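Search this site
Enter keywords Go

Progress report to the Kassa fund, second period

Gosirska is an artist-run space with two exhibition rooms and a shared workshop upstairs. The grant covers the spring program, fees for exhibiting artists and part of the rent. This report follows the headings in the grant letter, except that publications and website are taken together.

Exhibitions

We opened 3 exhibitions in the period, as planned. The first was a group show of drawings and small prints. The second was Fasia, a sound and textile installation made for the back room. The third, a two-person painting show, opened in April and is still up at the time of writing.

Fasia took longer to install than we had allowed for. The ceiling hooks in the back room were not rated for the weight of the fabric, and we had to hire a rigger for a day. The opening went ahead on the planned evening but with one of the four sound channels missing. It was added the following week. The extra cost came out of the contingency line.

Attendance

We counted 847 visits across the three shows, openings included. The count for the painting show is partial. Openings remain the busiest evenings, and weekday afternoons are quiet. We tried staying open until 8 p.m. once a week, which brought in people coming from work, and we will keep doing it through the summer.

Artist fees

All exhibiting artists have been paid. The fee was 600 per artist for solo and two-person shows, with a lower flat rate for the group show as set out in the budget. Two artists asked to be paid in two parts, half on signing and half at the opening. We agreed and would like to make that the standard arrangement from now on.

Talks and workshops

Five events were held. The printmaking workshop filled up in two days and had a waiting list, so we ran it a second time. The talk on artists' contracts drew 62 people, more than we have chairs for. A planned reading was dropped when the writer had to withdraw, and its budget was moved to the second workshop with your office's approval.

Shared program with Trurard

Trurard, our partner space, hosted one evening of performance and lent us two projectors. In return we printed their spring poster along with ours. The exchange show between the two spaces has moved to the fall – their lease renewal took up most of the winter and they could not commit to dates.
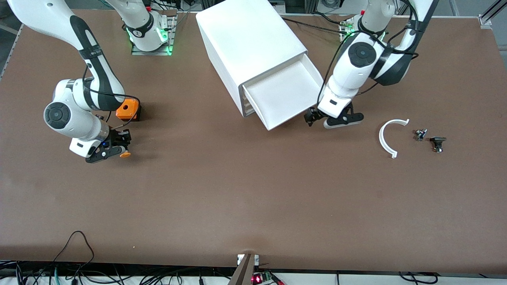

Both spaces have now agreed on a format. Each will choose four artists from the other's open call, and the work will travel in one van in each direction. Transport quotes came in higher than last year, and we may ask to move a small sum from printing to cover this.

Publications and website

The leaflet for the group show was printed and is nearly out of stock. The Fasia booklet is laid out but waiting on a translation. The online archive now goes back to our first season, although many of the older entries still lack captions.

Next period

The painting show comes down first, and then the front room closes for two weeks for repairs to the floor. The landlord is paying for materials and we are paying for labor. The summer open studio follows. The open call for the exchange show will go out at the same time as Trurard's. A full statement of spending, with receipts, will be sent with the final report.

We use cookies to keep this site working and to count visits. Accept Decline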